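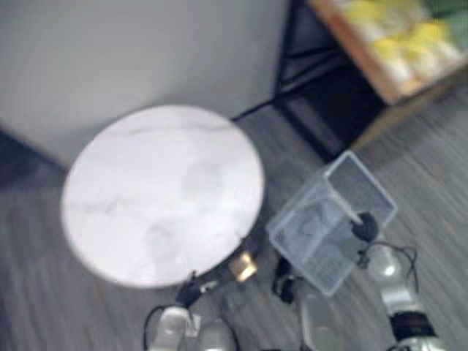
Hamidreza Nazari thinks we should stop calling it a collision fault, as the log never records one and the arm stops the same way in free air.

Reading time: two minutes

February, bench notes, Mutirville

Fault: protective stop on the left arm in the middle of a reach at the produce stand. Brakes go on, gripper holds its last position, base stays live. The base staying live is the safety matter and gets its own line below.

207 reaches logged since the Grerketti controller was refitted. 16 stops. Of those, 11 have a torque spike on the wrist joint within the same log tick as a late packet. The other five have the late packet and no spike. On the worst one the packet was 196 ms late. I had been reading the spike as the cause. With the five included, it looks more like the controller catching up with an old set point and pulling hard.

Checked so far: wrist connector reseated, no change. Payload setting correct. Speed limit halved, stops still occur, spikes smaller.
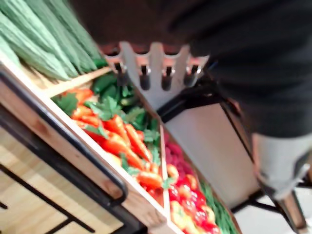
Swapping the network cable for the spare from the Flalia kit was next. Two stops in the first hour, so the cable is cleared unless the spare is bad as well. Markos Tsakiris to test both on the bench.

Safety: a stop on either arm must also stop the base. At present it doesn't. The link was left out when the Kalogeropoulos safety relay was rewired, and the drawing still shows it in place. Until it is back, base drive is locked out whenever the arms are powered. Drawing marked up in red.

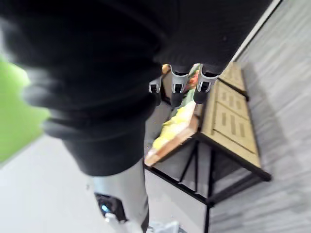 Wrist view, sleeved arm over the tray.

To do: log packet times at both ends. Find out what else shares the switch. Repeat at half speed with the base locked, same reach list.

16:10. Another stop, no spike. Log saved, not read yet.

Search notes Go Clear
Contact the workshop | Copyright Flalia | Back to top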